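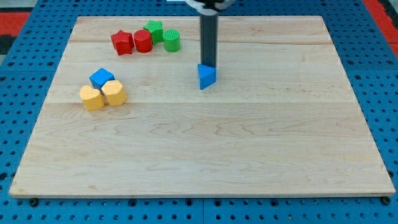
Maple board on the blue perforated platform.

Lereo Stint Tables

Lap and stint data for the endurance series run at Skornisach, compiled from the public timing sheets and cleaned up by hand. Maintainer: Jolán Pap.

What this is

A set of CSV files covering 297 stints. Each row is one driver in one car between two pit stops. The columns are car, class, driver, lap in, lap out, best lap, mean lap, tire set, and a flag column that I would ask you to read about before you plot anything.

What people say it shows

The series likes to claim that the private prototypes have caught the factory cars on race pace. I started these tables to check that and I am not convinced. The Rarner team did lead a long stretch in April, but most of it came while the Grecu cars were out of sequence on fuel. Sort by mean lap and the gap closes. Sort by mean lap with the caution laps taken out and a good part of the gap comes back. Draw your own conclusion, but please say which version you used.

Known problems

Driver changes are taken from the pit board and the pit board is wrong more often than the organizers admit. If a driver seems to have set a best lap on the way out of the pits, assume the change was logged late.

Tire set is self-reported by the teams. I would not base anything on it. Rarner left it blank for a whole race and then filled in the same number for every stop.

Fuel loads are not included. Several people have tried to work them out from stop length - I have seen 2 such attempts and they disagree with each other by more than a full stint.

Sector times for the GT class are missing for the night hours. The timing loop at the second sector dropped out and the official sheets fill the hole with averages. I removed those rows. They looked too smooth and they were.

Flag column

G is green, Y is a full-course caution, S is the safety car, U is unknown. There are more U rows than I would like. Do not fold them into G, whatever that does to your sample size.

Cutoffs

Stints shorter than 30 minutes are kept but marked short. Long stints over 40 laps are nearly always a missed stop in the source, so check them against the lap chart. The threshold is my own judgment and not a rule of the series.

Balance of performance

Not modeled. Weight and power changes between rounds are listed in notes.txt as published, with no attempt to correct for them. Anyone who tells you they have a correction factor should be asked for their working.

Use

Free for any purpose, with credit to Lereo Stint Tables. Corrections are welcome if they come with a source. "The commentator said so" has been offered before - it does not count as one.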